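실습 강의 자료 4
평행 그리퍼의 설치와 점검
작성: Dragica Jurić
Oststead 실습실, 2023년 11월

0. 이 자료에 대하여

지난 시간에는 팔의 원점 복귀와 비상정지 회로를 다루었습니다. 이번 시간에는 팔 끝에 붙는 그리퍼를 다룹니다. 저는 한국어가 모국어가 아니므로 용어가 교재와 조금 다를 수 있습니다. 교재에서 "손가락"이라고 쓰는 부품을 저는 "핑거"라고 쓰고, 핑거 안쪽에 붙는 판은 "패드"라고 쓰겠습니다. 이해가 안 되는 문장이 있으면 실습 중에 바로 질문해 주십시오.

1. 작업 전 준비

그리퍼를 만지기 전에 반드시 팔의 전원을 끄고, 제어기에 잠금 표찰을 겁니다. 표찰에는 조 이름을 적습니다. 전원을 끈 뒤에도 핑거를 손으로 억지로 벌리면 안 됩니다. 내부 기어가 상하면 그리퍼 전체를 Nikolovski 쪽으로 보내야 하고, 수리가 오래 걸립니다.

필요한 공구는 육각 렌치 한 벌, 토크 드라이버, 보풀이 없는 천, 그리고 부드러운 솔입니다. 솔은 Gruvar 상자 안에 있습니다. 금속 솔은 사용하지 않습니다.

2. 플랜지와 커플링

팔의 마지막 관절과 그리퍼 사이에는 원통형 커플링이 들어갑니다. 조립 순서는 다음과 같습니다.

(1) 플랜지 면을 천으로 닦습니다. 작은 먼지가 있어도 그리퍼가 기울어집니다.
(2) 커플링의 핀과 플랜지의 구멍을 맞춥니다. 힘을 주어야 들어간다면 방향이 틀린 것입니다.
(3) 볼트를 손으로 먼저 조이고, 그다음에 대각선 순서로 토크 드라이버를 사용합니다.
(4) 그리퍼의 커넥터를 끼우고, 관절을 천천히 돌리면서 케이블이 당겨지지 않는지 봅니다.

작년에는 (4)번을 생략한 조가 있어서 커넥터를 새로 주문하였습니다.

3. 패드 관리

우리 실습실의 패드는 금속이고, 안쪽 면에 가는 세로 홈이 있습니다. 홈은 물체가 미끄러지는 것을 줄여 주지만, 빵 같은 식품을 집으면 부스러기가 홈에 쌓입니다. 부스러기가 쌓이면 두 패드가 완전히 닫히지 않고, 제어기가 빈손인데도 물체를 잡았다고 판단할 수 있습니다.

청소는 솔로 홈의 방향을 따라, 즉 위에서 아래로 합니다. 가로로 문지르면 부스러기가 더 깊이 들어갑니다. 청소가 끝나면 패드 고정 나사 2개를 확인합니다. 패드는 동작 500회마다 풀어서 뒷면까지 닦고, 날짜를 점검표에 씁니다.

4. 영점과 높이 맞추기

전원을 다시 켜고 핑거를 완전히 닫은 다음, 그 위치를 영점으로 저장합니다. 저장한 뒤에 열고 닫기를 몇 번 반복하여 값이 변하지 않는지 봅니다. 제어기 화면의 닫힘 값은 정상일 때 690 근처입니다. 지난 점검에서는 691이 나왔고, 패드를 청소한 후에는 689가 나왔습니다. 이 정도 차이는 문제가 아닙니다.

높이를 맞출 때는 핑거를 연 상태로 내립니다. 속도는 가장 낮은 단계로 설정하고, 한 사람은 계속 정지 버튼 옆에 있어야 합니다. 테이블 천에 닿기 전에 멈추고, 거기에서부터는 한 단계씩만 움직입니다. 천에 주름이 있으면 먼저 펴십시오. 두 핑거 끝의 높이는 정면에서도, 옆에서도 비교해야 합니다. 팔이 기울어져 있으면 한쪽 끝이 먼저 닿습니다.

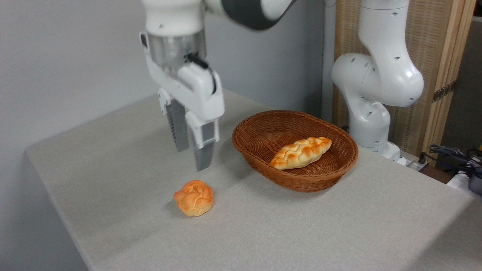 그림 1. 테이블 위에서 핑거를 연 그리퍼. 오른쪽 바구니 안에 꼬아 만든 긴 빵이 있다.

5. 물체를 놓고 확인하기

둥근 빵은 그리퍼 가까이에, 다른 물체와 닿지 않게 놓습니다. 처음 잡을 때는 힘을 가장 작은 값에서 시작합니다. 빵 표면에 자국이 남으면 힘이 크거나 핑거가 너무 깊이 내려간 것입니다. 두 가지를 동시에 바꾸지 말고, 하나를 바꾼 다음 다시 시험합니다.

바구니를 사용하는 조는 테두리 높이를 꼭 고려하십시오. 바구니 위를 지나가는 경로는 테두리보다 충분히 높아야 합니다. 긴 빵은 바구니 안에서 비스듬하게 놓이는 경우가 많으므로, 손목을 빵의 방향에 맞게 돌린 후에 내려갑니다. 팔이 두 대 있는 테이블에서는 사용하지 않는 팔을 대기 자세로 보내고 나서 시작합니다.

6. 제출

점검표와 닫힘 값 기록을 조별로 한 부씩 제출합니다. 양식은 Dostden 폴더에 있습니다. 값이 이상하게 나온 경우에도 지우지 말고 그대로 적어 주십시오. 다음 시간에는 케이블 정리와 관절 한계 설정을 하겠습니다.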